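Open day at the Britance

I've wanted to see backstage at the Britance ever since Gifty Wumbei recorded her second special there, so I was at the stage door early on 22 Jan 2025 with over 40 other comedy fans.

Mabli Lewis, who books the room, took us up the back stairs and let us stand in the wings. What a tiny stage! Eight steps and you've crossed it -- and yet from the balcony it looks huge. She showed us the red light that tells a comic to wrap up, and admitted that Aníbal Arboleda has ignored it every single time.

After coffee we got a short set from Brayan Benavides, all new stuff, read off a folded sheet of paper. His bit about his dad returning a ladder had me crying.
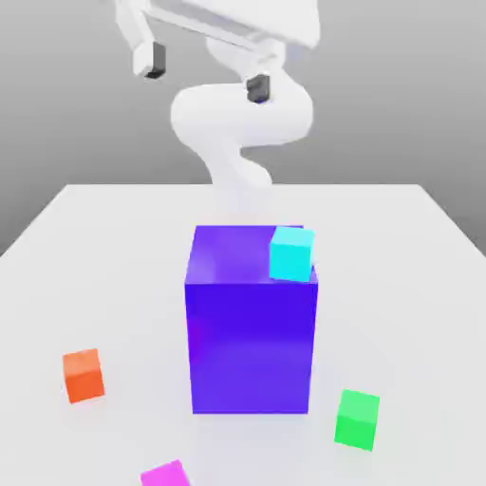

He took questions too, and was so generous with them. He writes 31 jokes to keep two, he said (I felt much better about my own notebook). They're doing another one in June and I've already put my name down.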